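Brudlow Publishes Operating Standard for Shared Robot Workrooms

KARNUMLOW, July. Brudlow today released the first edition of its operating standard for rooms in which several people work at robot stations at the same time. The document runs to 49 clauses and applies to all Brudlow sites, beginning with the Karnumlow workroom.

The standard sets out how stations are spaced and screened, how arms are parked between tasks, and who may enter the reach of an arm under power. Operators must complete 12 hours of supervised work before running a station alone. Each station is to be inspected at the start of every shift, and the result entered in the room log.

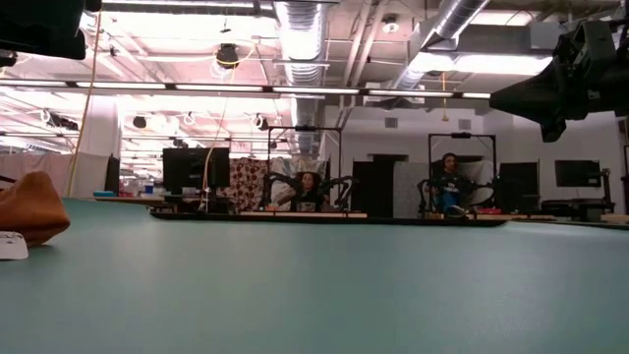
Kos, which reviewed the draft, welcomed the rules on seated operators but said the limit of 340 millimeters per second for arms moving near a person should be checked again after the first season of use. Brudlow has accepted the point and will report its findings with the second edition.

Sites have eight weeks to comply. Stations that do not meet the spacing clauses by then will be taken out of service until they are corrected. Oltus will carry out the site audits.

Copies of the standard are available on request from the Brudlow press office. Comments on the first edition will be accepted in writing until the end of the compliance period.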